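May, 2:40 pm – posted by Heloísa Vieira
Filed under: Workshop & Benches > Open tickets

Reported by Simone Bezerra: the black table was gritty again after lunch, and small parts wouldn't sit flat. I wiped it with a damp cloth, which only moved the specks toward the hole in the middle.

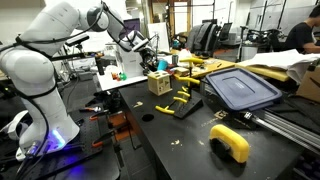
Second try was a soft brush and the hand vacuum, working in from the edges. Better – but the grit came back within 3 hours. Muammer Karakaya thinks it's sanding dust from the wooden boxes. He'll switch to 600 grit and sand them outside. Ticket stays open.

2 comments | 0 shares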